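4.2 Path following with the Drater kit

The Drater outdoor navigation kit, sold by Munteanu, combines a forward camera, a small compute module and a path-following service licensed by the year. We mounted it on our own ground robot and left the factory settings unchanged. The kit had been trained by the vendor on paved routes, so gravel was the case of most interest to us.

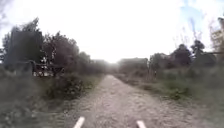
The service returns a steering angle and a confidence value between 0 and 100. Below 50 the robot slows, and the operator receives a prompt. We logged both values on every run -- 3,000 records in all -- and marked the path edges by hand in 2,000 of them. Where the verge has grown into the gravel, two annotators could disagree on the edge, and the midpoint of their marks was used.

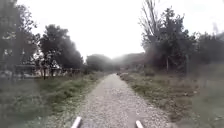 A reader of the draft at Sondside objected that hand-marked edges favour a kit that looks for edges, and asked for a measure based on wheel position instead. We have kept the edge measure and added lateral offset from the surveyed centreline as a second column in the results.

Confidence was compared with lighting as well as with surface. The vendor's manual recommends a lens hood and gives no guidance on exposure. Driving toward a low sun is a harder condition than flat overcast, as Figure 3 suggests: glare whitens the sky just above the point where the path disappears, and the trees beside it go hazy. The fence on the left can still be followed back along the path, and an edge estimator could draw on it. The Drater service does not use fences.
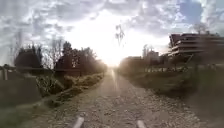 Figure 3. Forward view on the gravel path, with the sun low ahead.

Licence terms were reviewed separately. The yearly fee covers up to 90 hours of remote support, and retraining on a customer's own routes is quoted as an extra. We did not purchase it. The two grey tabs of the robot's front body at the bottom of Figure 3 were masked before upload, using the template supplied with the kit, and the same mask was kept for all runs.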